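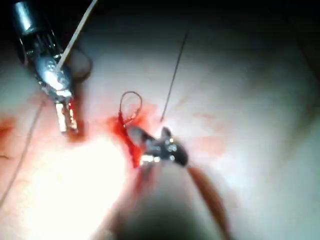 About Us

Nasard is a research group of engineers and surgical trainers working on one narrow problem: getting a robot to close a wound with a running set of stitches, without a person steering every move. The group is led by Inger Oddsson and shares its lab with the teaching staff at Komov.

We started with recordings of human operators. Each recording pairs the video with the joint positions of both arms, so a model can learn which motion goes with which view. Our current set, called Hordiienko, holds 783 recorded stitches. Every one has been checked by hand and marked with the points where the needle enters, exits and changes grip.

What We Study

Suturing is hard for a machine because so little of it repeats. Tissue gives under the jaws, thread falls across the instruments, and blood covers the edge the needle has to find. A path planned ahead of time goes wrong quickly. We train the robot to choose its next short motion from what the cameras show, then look again.

The two arms are controlled by one model. Earlier we ran a separate model for each, and they disagreed most often at the handover, when one gripper has to let go of the needle and the other has to take it.

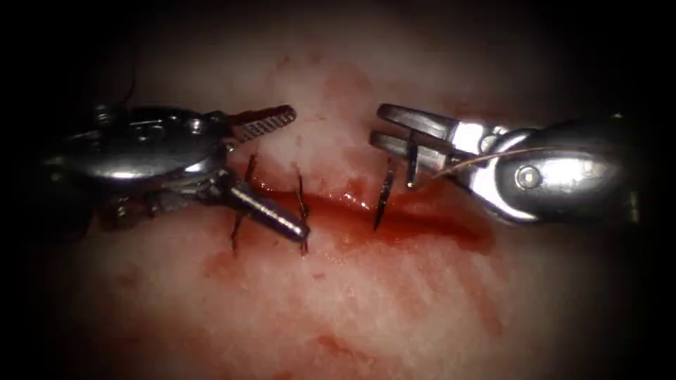
Results So Far

In November we finished a trial of 157 stitches using our method, Flimer. The trial compared two ways of training: one on full recordings from start to finish, and one on recordings cut into short phases. The phase version placed its entry points closer to the marked line and dropped the needle less often. It was slower, mostly because it paused between phases.

Thread handling is still the weak part. The model tracks a curved needle well when the metal catches the light, but a pale thread over pale tissue is easy to lose,

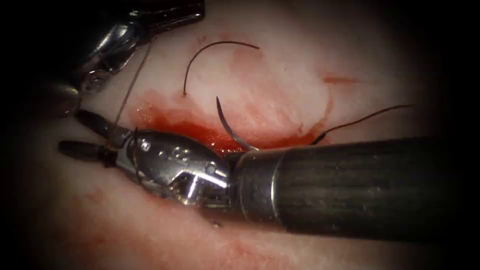 and once it is lost the arm tends to pull too far or not far enough. We are now labeling thread by hand in the older recordings — slow work, but the first tests with those labels look better.

A person sits at the console for every run and can stop both arms at any time. We record each stop along with the reason for it, and stopped runs count as failures in our results.

Working With Us

We take two visiting students a year, usually one from engineering and one from a medical program. Groups that want to test their own models on the Hordiienko recordings can write to the lab office.

Search this site Enter keywords Go

Contact | © Nasard. All rights reserved. | Back to top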